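Teaching two arms to fold: our project so far

Emília Zelenák, with Wulan Simanjuntak and Cempaka Gunawan
2022-01-21

So, what did we do all term? Mostly we folded clothes, badly, by remote control! Our project (we call it Drodel, please don't ask) is about showing a pair of robot arms how to handle cloth by doing it ourselves first. You sit down, you move the controls, the arms copy you, and everything gets recorded so a program can learn from it later.

I thought I'd pick it up in an afternoon. My first go in November took 30 minutes and I gave up with the thing in a heap. Wulan was much better straight away, which was annoying.

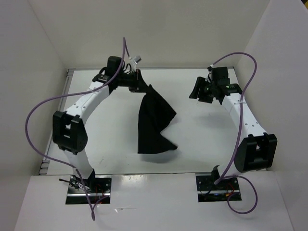

The bit I found hardest was the handover. One arm lifts, the other has to come in and find a second corner, and you have no feeling in your fingers at all, so you're judging it all by eye. Dark fabric is the worst for this as the folds are so hard to make out. Cempaka's trick was to lift, stop, let everything hang still and only then bring in the other gripper. It's slower but we dropped far fewer.

We were aiming for 1000 recordings and ended up with 1473, mainly thanks to Cempaka (she brought snacks and would not leave). I then watched the lot and threw out any where the operator was obviously dithering. Many of those were mine. Next we train on what's left, and I still need to write up how the 3 of us differ as teachers.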